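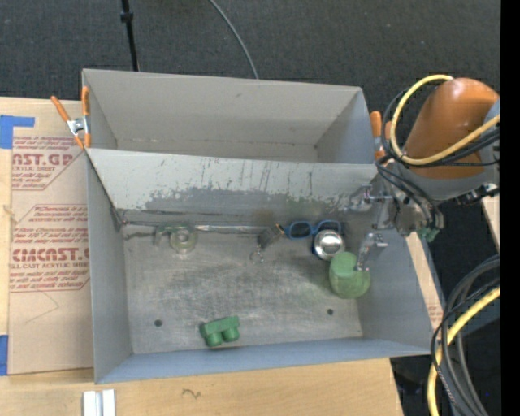
Help desk > Workshop and stores > Bins, trays and lost property

Ticket 138: Sorting bin, divider marks and grubby floor
Raised by: Lemlem Abdella
Status: Open, waiting on a part

Hello all, me again. I'm putting everything about the grey metal bin in one ticket this time, as last time it was spread over three emails and a sticky note and Gert missed half of it (sorry Gert!).

So, the problem. We use the big front part of the bin for odds and ends that turn up on the benches at Dratton, and the narrow part behind the divider for anything that has a name on it. Lovely system when it works. Since January, though, things I put in the front keep coming out with a grey-green smear on them, and the divider has got dark streaks running down it and a smudgy band along the bottom that I can't shift. I had a pair of blue-framed glasses in there, lying flat by the divider, and I really don't want to hand somebody's glasses back looking like they've been down a drain.

Also in the front at the moment: the shiny silver can, a green toy brick with two studs, a little dark metal clip with a wire loop on it, a light green soft-looking round thing, and a pale green see-through ring that I have been calling the spool, though it could just as well be a small cup. If any of those are yours, please shout.

What I've tried so far:

Dry cloth. Took the dust off nicely and did nothing at all to the smears.

Warm water and washing-up liquid. Better! The floor came up a good bit cleaner on the left, then by Friday it looked the same as before. I dried it with kitchen roll, but water sat round the two little holes in the floor and I suspect some of it went down them.

The spray from under the sink (the Rurnia one). Smelt strongly of lemons, made the cloth go green, left the divider exactly as it was. I stopped there as I didn't want to take the surface off.

Lemlem

Reply from Gert Du Plessis, 10.40

Thanks, much easier to follow. A few questions. Is the mark on the divider something you can feel with a fingernail, or is it flat? And are you taking the bin out to wash it, or doing it where it is? It's held with the two orange spring clamps at the top corners and they come off easily enough, you just need decent thumbs.

Lemlem Abdella, 11.15

Where it is, I'm afraid. I didn't want to touch the clamps in case the bin ended up in a different spot and I got told off! Fingernail test: flat for most of it. The band at the bottom feels a tiny bit tacky, now you mention it.

Gert Du Plessis, 11.30

Tacky sounds like old glue or tape, then, and the dust is sticking to it. The flat streaks I think are just scuffs in the metal and you can stop scrubbing those, they aren't going anywhere. Next time please take the bin off and do it in the sink. Put a bit of pencil on the bench at the corners first and it'll go back where it was. Leave it upside down for a couple of hours so the holes drain.

Don't move the cardboard on the left when you do it. It's the backing from the cell-cast acrylic sheet and I'm keeping it for templates. Keep it away from the wet as well, please.

Lemlem Abdella, 15.05

Right, progress report. Kelechi gave me a hand with the clamps and we did the whole thing in the big sink. White spirit on a rag for the tacky band, five minutes, then soap and water twice over. The band has nearly gone — I'd say there's a faint line left if you know where to look. The streaks are still there and I have made my peace with them.

The floor is properly clean for the first time in ages. I could see some scratches I'd never noticed, which must be where the smears had been hiding. Cardboard is safe and dry, Gert!

I gave the glasses a wash too, lukewarm water and a drop of soap, and they're in an envelope in my drawer. Everything else is on a tray until the bin has drained.

Kelechi Ezeani, 15.20

The toy brick is my daughter's, I think, she was in over the holidays. I'll take it home tonight. I don't know what the clip is off, but please don't throw it out, it looks like the sort of thing we'll need the minute it's gone.

Gert Du Plessis, 16.10

Good work both. I've asked Amilier for a rubber mat to go in the front part so you're not cleaning bare metal every time. I'll trim it round the holes when it comes. Leaving this open until it's fitted.

Lemlem Abdella, 16.25

Perfect, thank you! Could it be a dark one? Glasses still not claimed, by the way, so if you're squinting at this, come and see me.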